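We use cookies to remember your preferences and to measure how our stories are read. Accept all / Manage settings

The Drotosberg Cure

My aunt believed in the water at Drotosberg the way other people believe in seat belts. She had a bottle of it on the shelf over the stove, and when any of us coughed she took it down and looked at it, then at us.

I had my doubts from the age of nine, when I was made to drink a cup of it for a sprained wrist. The wrist got better in two weeks. The doctor in Pranosgate had said it would take two weeks. My aunt said, "You see?"

So when she turned 70 and wanted to go up to the spring one more time, I drove her, mostly for the pleasure of being right in person. The road from Pranosgate has 14 bends, according to a sign that seemed proud of it. She slept through them all with her purse in her lap.

The spring came out of a pipe in a wall. Over the pipe was a stone with 1747 cut into it, and the cuts were very sharp for their age. I pointed this out. My aunt said good stone lasts. I pointed out that the steps next to it, same stone, were worn down like old soap. She said people don't walk on the wall.

There was a shop, of course. There is always a shop where there's a miracle. It sold the water in three sizes, and candles, and a lot of things for the kitchen, as if the saint had been a cook.
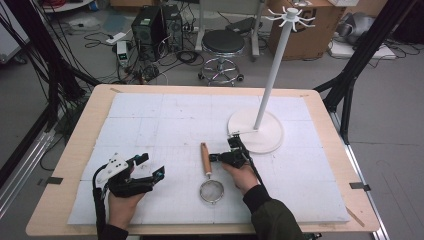
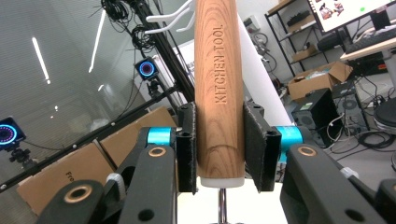

"Pure Boros spring," said the woman at the register, handing my aunt a bottle.

"I thought this was the Drotosberg spring," I said.

"Boros is the company."

"And where does the company get it?"

She looked at the bottle, turned it around and read the back. I don't think anyone had asked her before. "Plimska," she said.

Plimska is down on the flat land, on the other side of the rail yard. I had lived there one winter. The water there tasted of pennies and I bought mine at the gas station.

I waited for my aunt to say something. I had waited a good part of my life for it, and I'd like to report that I was gracious. I was grinning. She counted her change, put the bottle in her purse, and went back out to the pipe in the wall, where she filled the cap of her thermos and drank it standing up.

"That one's for show," she said, patting the purse. "The priest's sister likes a label."

"So you knew?"

"Knew what?"

She filled the cap again and held it out to me. It was cold enough to hurt my teeth, and it tasted like water. I told her so.

On the way down she stayed awake and named the farms as we passed them. My knee, which had bothered me since March, didn't bother me on the brake. I put that down to the car seat, and I didn't mention it to her.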